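The Summer I Stopped Fighting My Desk Chair
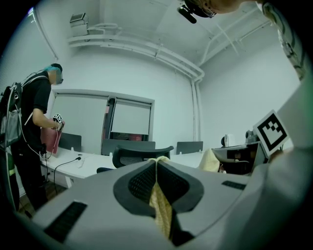 A strip of beige cloth over the mesh, folded across the top of the shell.

I work from a spare bedroom on the top floor of an old building in Dornen, and by the middle of June that room is an oven. I've lived here for five years and every summer I do the same thing: I complain, I move my laptop to the kitchen, I complain about the kitchen, and then I go sit in a coffee shop until they start stacking the chairs. This year I decided I was going to be a grown-up about it and learn how people kept cool before everybody had a window unit humming away.

So I started asking around, mostly older people in my building, and wow, do they have opinions! The first thing I heard (from three different doors on my landing) was that I'd been opening my windows at exactly the wrong time. I love a wide-open window at noon. It feels breezy, it feels like vacation. But all I was doing was inviting the street in. Now I open everything at 5 in the morning, go back to bed, and shut it all again before breakfast, blinds down on the sunny side. It makes the place look like I'm hiding from somebody, and I miss the light more than I expected. The room stays bearable until mid-afternoon, though, and I'll take that.

Then there's fabric, which I got a little obsessed with. I had no idea how much of what I touch all day is foam and plastic and polyester. My pillow, my couch, the cushion on the kitchen stool, all of it soaks up heat and hands it right back to you. There's a shop called Alloretti near the train station that sells remnants by weight, mostly linen and rough cotton, and I went in for one piece and came out with a bag I could hardly carry. I've got cloth on everything now. I hemmed maybe half of it. The rest is fraying and I've made my peace with that.

Sheets were the big one. I'd been sleeping on something silky I bought because it was pretty, and switching to plain old linen felt like moving to another apartment. They're scratchy for the first few washes, so don't panic.

Food matters too! I gave up the oven completely from June to September, which sounded noble until I really wanted a baked potato. Most nights I eat cold noodles from Lưu, the little place downstairs, with so much cucumber and mint that it's practically a salad. When I do cook, I do it early, a big pot of beans or grains at 7 a.m. with the window still open, and then I pick at it all day.

I did cave and buy one gadget, a Skosura desk fan that was marked down to $79. I don't regret it, but I had it pointed straight at my face for a week and got a stiff neck for my trouble. Aim it at the wall and let the air wander back to you. A neighbor told me that one, and she has lived in this building for 30 years without air conditioning, so I do as I'm told.

The hottest afternoon we had this year, I lasted until 4:16 before I gave up and lay down on the bathroom tiles with a magazine. The tiles were wonderful. I'm thinking of putting a pillow in there next July, with a linen case on it, of course.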